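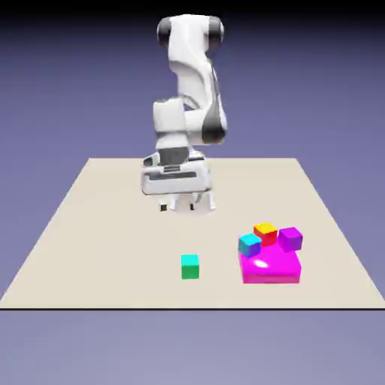 阅读约需 6 分钟

首页 > 版块 > 遥操作与示教 > 仿真环境

仿真里手把手教机械臂放方块，大家都用什么当输入？

慢半拍的老周（楼主）
各位好，潜水大半年，终于攒够问题来发一帖，话有点多，先泡杯茶再看吧。

我在 Mindent 这个小项目里负责采示教数据，任务简单得很：几块小方块，一块洋红色的大底座，用遥操作把小方块一个个夹起来放到底座上去。青色的、紫色的、黄顶红边的都在底座上了，绿色那块还单独待在桌面上，我就卡在这一块上好几个晚上。

倒不是夹不起来。我用的是六自由度的空间鼠标，平移还算顺手，一到要下探的时候，手腕稍微一歪，夹爪就跟着拧。录了 271 条，回头自己看，能拿来训练的只有 89 条，剩下的不是在半空犹豫，就是放下去的时候把旁边的方块蹭歪了。你们看紫色那块，也是斜着的。

想请教两件事：一是输入设备要不要换，二是那些犹豫的片段该剪掉还是留着。先谢过大家啦！

豆沙包不加糖
楼主你好呀，看到你这个帖子特别亲切，我去年冬天也是这么熬过来的，手边一盒润喉糖（不知道为什么，操作的时候总忍不住自言自语）。

输入设备我投手柄一票。空间鼠标六个轴全开，对新手真的不友好，你先把旋转锁掉，只留平移和绕竖直轴的转动，夹爪始终朝下，方块任务完全够用。等手熟了再一个轴一个轴放开，心情会好很多。

老螺丝
不太同意楼上。锁旋转是省事，可是录出来的轨迹全是“先平移、再直下”，模型学到的也就是这么一套。以后底座换个位置，或者方块歪一点，它就不会了。我在 Tang 那边带过两个实习生，都是从第一天起就六个轴全开，头一个星期录得惨不忍睹，后来反而比我稳。

我建议把灵敏度调低，尤其是旋转，调到平移的三分之一左右。慢一点没关系，回放的时候可以重新采样。

豆沙包不加糖
老螺丝说的我懂，可楼主这个任务夹爪本来就是从上往下夹嘛，没必要为了以后的任务现在就吃苦头。再说人一累，手就更抖，数据质量往下掉得厉害。咱们各退一步：前一百条锁着录，后面再放开？

老螺丝
混着录的话，记得在每条数据里标清楚锁没锁，不然到时候你自己都分不出来。这个我可以接受，哈哈。

Tamsin Zamora
大家好，我中文是后来学的，写得不通顺请多包涵！

我想说第二个问题。犹豫的片段，我以前全部剪掉，后来后悔了。剪掉以后动作会跳，前一帧手还在高处，后一帧已经到方块旁边，模型学了就喜欢猛冲。现在我只剪开头和结尾完全不动的部分，中间的停顿保留，太长的就整条不要。

还有，看你这个视角，洋红底座在靠近我们的右边，夹爪在桌子靠里的那一半，绿方块离夹爪还隔着一段桌面。从这样的起点出发，要往外走一段再下去，深度很难判断。加一个侧面的小窗口，或者一个俯视的，会轻松很多。我自己加了俯视窗口之后，才知道以前都是靠影子在猜。

慢半拍的老周（楼主）
哎呀 Tamsin 您中文比我写得清楚！我还真是一直盯着夹爪底下那片灰影子找位置，影子又淡，经常看走眼。今晚就去加俯视窗口。

北窗喝茶
加窗口我保留一点意见。人看得到俯视图，策略的输入里要是没有，等于老师偷看了答案，学生没得看。示教的人凭俯视图做的微调，单视角的模型不一定学得来。要加就两边都加。

Tamsin Zamora
北窗说得对，这一点我漏掉了。我的训练输入里也有俯视相机，所以没碰到这个问题。老周，您的模型输入是几个视角？

慢半拍的老周（楼主）
只有正面这一个……那我两边一起加吧，渲染慢点就慢点，反正显卡夜里也闲着。

玉米地里的猫
插一句跟数量有关的。楼主别急着凑到 3,000 条，我们 Mumthorpe 那组当时就是贪多，录到后面人都麻了，同一个起始位置反反复复。后来把方块的摆放打散，干净的录了大约 600 条，效果我觉得比之前那一大堆好。当然我们任务不一样，您参考着看。

老螺丝
摆放打散这个我双手赞成。绿方块别老搁在底座左边，右边、靠里、贴着边，都放放看。

豆沙包不加糖
底座也可以挪一挪呀，别光挪小的。

慢半拍的老周（楼主）
晚上十一点多回来汇报一下！旋转先锁了，俯视窗口也加上了，采集脚本里多存一路图像。录了一小批试手，落点比之前准，就是放的时候松爪子还是太早，方块会弹一下。老螺丝的低灵敏度六轴方案我留到下一批，标签字段已经建好了，叫 rot_lock，免得又被您念叨。

松爪子这个有没有什么诀窍？我现在是用一个按键控制开合，一按就全开。

北窗喝茶
把开合改成扳机，按多少开多少。接触到底座以后先停一小会儿再慢慢松，弹的问题多半就轻了。再不行，查一下仿真步长和接触参数，也有可能跟您的手没关系。

相关主题
· Zisau 手柄映射配置分享（二月更新）
· 示教数据里停顿太多，训练前怎么处理
· 遥操作延迟多少还能忍
· 双视角采集的时间戳对齐
· 新人报到：第一次拖动示教，手腕好酸

联系我们 | 版规 | 帖子版权归原作者所有 | 返回顶部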